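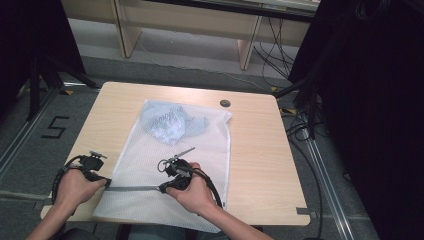 Daryna Semeniuk told me once that she'd never met a shady garden she didn't want to fill with ferns, and I've been arguing with her ever since. Ferns are lovely! But this chapter is on soil, and soil is where I think you should start, shade or no shade.

Chapter 4
What's Under Your Boots

My first plot was 574 square feet of heavy clay (I grew two radishes in it, and the slugs had one). I dug in sand, which a neighbor swore by, and got something close to brick. What I wanted was compost, and lots of it, every October. So grab a trowel, dig down eight inches or so, and squeeze a handful. Does it crumble, or does it hold the shape of your fingers? Write that down, we'll need it for the jar test in 4.1.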